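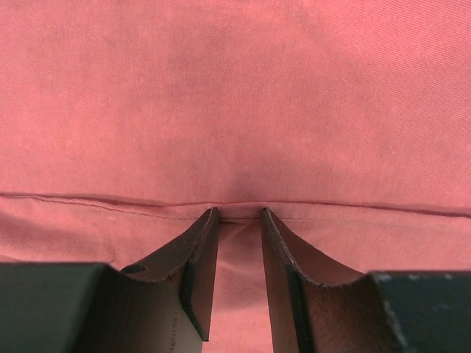

Le tissu en question, côté couture du bas.

Forum Linge de maison > Repassage et pliage
Sujet : Sergé rose saumon, l'ourlet ondule, je deviens folle
18 février 2025

rafia_f
Bonsoir à tous. Voilà l'objet de mon malheur : un grand morceau de tissu rose (le vendeur disait « corail », moi je dis saumon d'élevage) acheté chez Sethi pour en faire un dessus-de-lit. La couture du bas n'est pas droite, elle descend doucement vers le milieu, et à droite ça fait des petites vagues. J'ai repassé deux fois. Mon fer Omell a 255 réglages dont aucun ne s'appelle « ourlet ». Je découds ou j'apprends à vivre avec ?
Rafia Farooqui, couturière du dimanche et parfois du lundi

Pli_Creux
Ne découds rien du tout. C'est un sergé, on voit bien les petites diagonales. Ça se détend dès qu'on le regarde de travers. Vapeur, pattemouille, tu POSES le fer, tu ne le promènes pas. Si tu le pousses comme une tondeuse, évidemment que ça gondole.

rafia_f
Je ne tonds pas. J'accompagne.

noman.sial
Pas d'accord avec Pli_Creux. Il y a une marque parallèle juste sous la couture, pour moi c'est un rempli qui a glissé au piquage. Tu peux vaporiser jusqu'à Pâques, le surplus restera là où il est. Découdre sur une main de chaque côté du creux, épingler à plat, repiquer.

Pli_Creux
Ou c'est simplement un faux pli. Tu diagnostiques un rempli sur photo, Noman, tu avais déjà fait le coup avec les rideaux Rullel en octobre. La dame a décousu quatre panneaux pour rien.

noman.sial
Trois. Et le quatrième était réellement de travers.

mercerie_608
Question bête : lavé avant l'ourlet, ou pas ?

rafia_f
Euh. Définissez « lavé ».

mercerie_608
Bon. Alors tout le monde range son découd-vite. Lavage à 30, séchage à plat, et on regarde ensuite. Si le fil et le tissu ne rentrent pas pareil, tu referas l'ourlet de toute façon, autant ne le refaire qu'une fois.

noman.sial
Je maintiens pour le rempli, mais d'accord pour le lavage. Seule, la première fois, hein. Mon peignoir blanc a connu un rose de ce genre et il ne s'en est jamais remis.

brarnusari
Sinon tu mets ce côté-là contre le mur. Ma mère a fait ça toute sa vie, on croyait qu'elle cousait très bien.

Pli_Creux
Réponse la plus compétente du fil, ça me fait mal de l'écrire.

rafia_f
Le lit est au milieu de la pièce - merci quand même. Je lave demain à 30, sans peignoir. Et si ça ondule encore, je découds avec la méthode de Noman, en commençant par le creux.

Pli_Creux
Pattemouille d'abord !

noman.sial
Épingles perpendiculaires au bord, surtout. Et bâtis avant de repiquer.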